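Basket and wicker check, Penner Street toy and linen library, July round

Hello again, basket people! Another round done, and a really good one. We have 40 woven pieces on the shelves at the moment, and I got my hands on every one of them. Comments are under each item, so please read them before you re-tag anything. Tags are the green Tolow ones, tied to a handle or through the rim, never pushed through the body of the weave.

## Before you start

- [x] Good daylight, or the bench lamp on. *Lamp is fine, but go to the window for anything dark brown.*
- [x] Bare hands for the touch check. *Gloves hide splinters.*
- [x] Soft brush, old pillowcase, side cutters, fine sandpaper. *We're low on sandpaper, 2 sheets left.*
- [x] Basket emptied and liner out. *Somebody's wooden peas were still in the bottom of number 191. They're in the lost property tin.*

## Rim and border

- [x] Run a thumb all the way round, slowly, inside and out.
- [x] Flex the rim gently and listen for cracking.
- [ ] Rim wrap tight for the full circle. *Three with loose wrap, all on the repair shelf. Lovely old things and well worth saving!*

The border is where I'd spend most of your time. A close weave can look solid across the whole side and still have little gaps right where it meets the rim, so hold the piece up to the window and see where the light comes in. A few bright flecks along the edge are quite normal in flat-strand wicker. What you want to find is a gap wide enough for a toddler's fingertip, or a strand end that has sprung out of its neighbour.
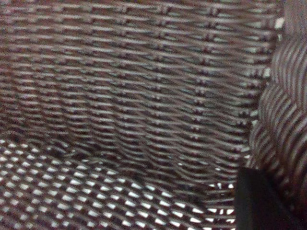 Do the same wherever the pattern changes. Plenty of our baskets go from tight rows to an open diamond lattice, and I love that style, but the changeover takes a lot of the strain when a kid drags it along by one side. Press with two fingers along the join. It should give a bit and come straight back.

## Body of the weave

- [x] No snapped strands on the outside face.
- [x] No sharp ends on the inside face. *Trimmed four, sanded, checked again with the pillowcase. If it doesn't snag the cotton, it passes.*
- [x] Dark patches looked at from both sides. *Shadow, stain or mould? Tilt it toward the lamp, then sniff it. Anything musty goes outside in the shade and stays off the shelf until it's rechecked.*
- [ ] Lattice openings even, no strands pushed aside. *Number 216 has one stretched opening low down. Linen use only for now, no toys.*

## Handles and base

- [x] Lift by the handles with a full load of towels.
- [x] Sits flat with no rocking. *The big Takano hamper used to wobble like mad. New felt feet and it's a different animal!*
- [ ] Base strands sound. *Two need a soak and a re-tuck. Happy to show anyone how, it's a very satisfying job.*

## Storage

- [x] Nothing heavy stacked on open lattice.
- [x] Clear of the heater.
- [ ] Shelf liner replaced. *Geveo roll is in the cupboard, just needs cutting to length.*

Failed pieces get a red tag and come off the borrowing list the same day. If you've repaired one, put your initials in the book and have another person do the pillowcase test before it goes back out.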